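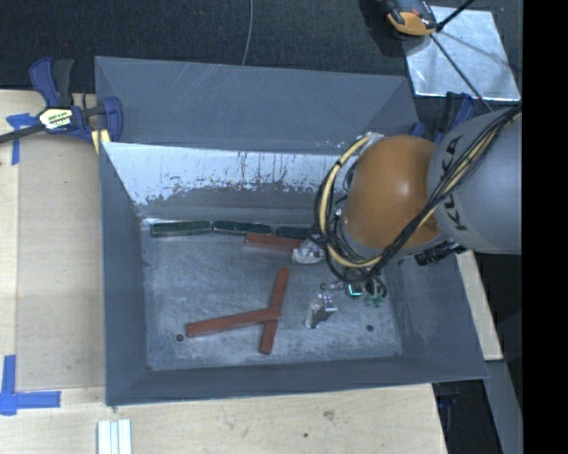
Old family papers and tapes want to be kept flat, dark and dry, and most of us start out with them in a shoebox on top of the fridge. I did! When my grandmother's notebooks came to me (songs, sayings, recipes, a good bit of village history, all in three languages and one terrible handwriting) I had no idea how to look after them, and I've been learning at my own kitchen table ever since. The first thing I'd tell anyone is to look hard at the surface before you set a single page on it. A metal bottom gets pale scratches and cloudy smudges over the years, and sometimes it has a couple of small round holes in it, and every one of those is a place where a brittle corner can snag or grit can collect. Lay down a clean sheet of plain white cotton, or two layers of unprinted paper, and then bring out your treasures.

Clean, dry hands beat gloves for paper

I used to wear white cotton gloves because they looked so proper. Then I tore a page. You can't feel the edge of a sheet through cloth, so wash your hands, dry them really well, skip the hand cream, and turn pages from the upper corner with a flat finger. Save the gloves for photographs and negatives, where fingerprints do the damage.

Dusting a notebook

Use a soft, wide brush. A new makeup brush is wonderful, and so is a goat hair watercolor brush if you have one lying around. Hold the book closed, spine down, and brush away from the spine along the top edge first. Then do the covers. Then open it and brush down the gutter, where all the crumbs are. (My grandmother's cookery notebook had poppy seeds in it. I kept them in a little envelope.)

Never use a damp cloth on ink. Test nothing with a wet finger either, please.

Musty smell

Put the notebook, standing up and slightly fanned, on a rack inside a big lidded tub. Set an open dish of baking soda on the bottom, well away from the paper, close the lid and leave it. Check after a few days and change the baking soda if the smell is hanging on. The notebooks took most of August. If you see fuzzy mold, that's another matter: bag the book, keep it away from the rest, and call a paper conservator.

Staples, pins and paper clips

Rusty ones should come out, slowly. Slide a thin piece of stiff plastic under the staple on both sides so the paper is protected, then lift the legs with a blunt butter knife from the back. Don't pull from the front! I did a whole folder of my uncle's folk song transcriptions this way one evening and lost only one tiny corner, which I still feel bad about.

Write your labels in pencil

A soft pencil, 2B or so, on the back of the page or on the folder, lightly, with the paper on something hard. Ink bleeds and sticky notes leave glue behind. I number every item and keep the list in a school notebook. I'm up to 304 now, and I can put my hand on any one of them in a minute or so, which makes me happier than it probably should.

On the label I put who, where, when, and who told me. That last one matters so much. My aunt's friend Aniela Pietrzak could name eleven people in a wedding photo I'd had for years as "unknown group," and if I hadn't written "per Aniela" next to it I'd never have known where the names came from.

Getting the songs off the tapes

Cassettes first, before the player gives out. Wind each one all the way forward and all the way back before you play it, to loosen the tape. Clean the heads with a cotton swab and rubbing alcohol and let them dry. Then play it once, straight through, recording as you go, and say the label out loud at the start of the recording so the name stays with the sound. Keep two copies in two different houses. Mine are with me and with Teodor, my cousin.

If the speaker slips into dialect, write down what you hear, spelled the way it sounds, even if you don't know the word. Look it up later. I have a running list of these and some of them aren't in any dictionary I own!

Boxes

Acid-free ones, the right size, filled so things don't slump and not so full you have to tug. A box that's half empty can be padded out with crumpled acid-free tissue. Store them in a bedroom closet, off the floor. Attics and basements are both terrible.

Next I want to write up sewing a loose page back into a notebook, once I've practiced on something that isn't my grandmother's.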